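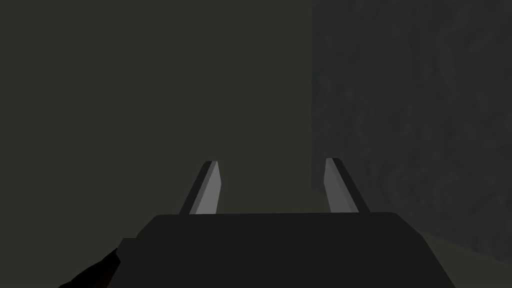 Hi Lesia, hi all,

I spent most of yesterday with the wrist camera renders and I think the pose estimator is getting blamed for something the renderer does. The approach planner asks for a depth estimate every tick, and the estimator hands one back no matter how little it has to go on. Take a view like the one at the top of this mail: nothing between the fingers, a flat olive-gray surface behind them, and the only real texture is that mottled wall over on the right. The brightest things in there are the inner faces of the fingers, so guess where the feature matcher goes looking! The fingers move with the camera, so every match on them says "we haven't moved", and the filter believes it.

On April 29, 2026, Lesia Yurchenko wrote:
> I reran the Borkow approach set with the new filter and it
> still stalls. 140 episodes out of 700 end with the arm
> hovering because the planner thinks it has stopped closing
> in. Joint states look fine to me. Is anybody else seeing
> this, or is it my build? Miloslav thought it might be the
> time sync again, but I checked and the stamps line up.
>
> Also, should I keep the gripper mask on or off for these?
> The config has it off and I didn't want to touch it.

It's not your build, I get the same stalls on mine. And please do turn the mask on (that's gripper_mask in the perception config, and I'm pretty sure I'm the one who switched it off in January while chasing a different bug, sorry). With it on, the matcher ignores everything inside the projected finger and housing outlines, padded by 3 pixels.

The catch is what happens next. In episode 2656 the mask leaves so few features that the estimator falls back to its last good pose and keeps reporting it with the same tight covariance as before. So the planner is still being lied to, only more politely. I have a small patch that grows the covariance every tick we run on the fallback, and makes the planner lean on joint odometry once it passes a threshold. I-seul, you wrote the original fallback code, could you look at it before I merge? I don't love where I put the threshold – it lives in the planner right now and probably belongs in Buvar with the other limits.

Lesia, if you have time, rerun just the stalled episodes with the mask on and without my patch first, so we can tell the two changes apart. Same seeds, please. Send me the logs even if they look boring.

One more thing for Miloslav: could we get a bit of texture onto that plain surface in the scene file? I don't want to hide the problem, so keep the flat version too, but I'd like to see the same approach with both.

I'll push the branch tonight after the unit tests stop complaining about a missing fixture.

Marcela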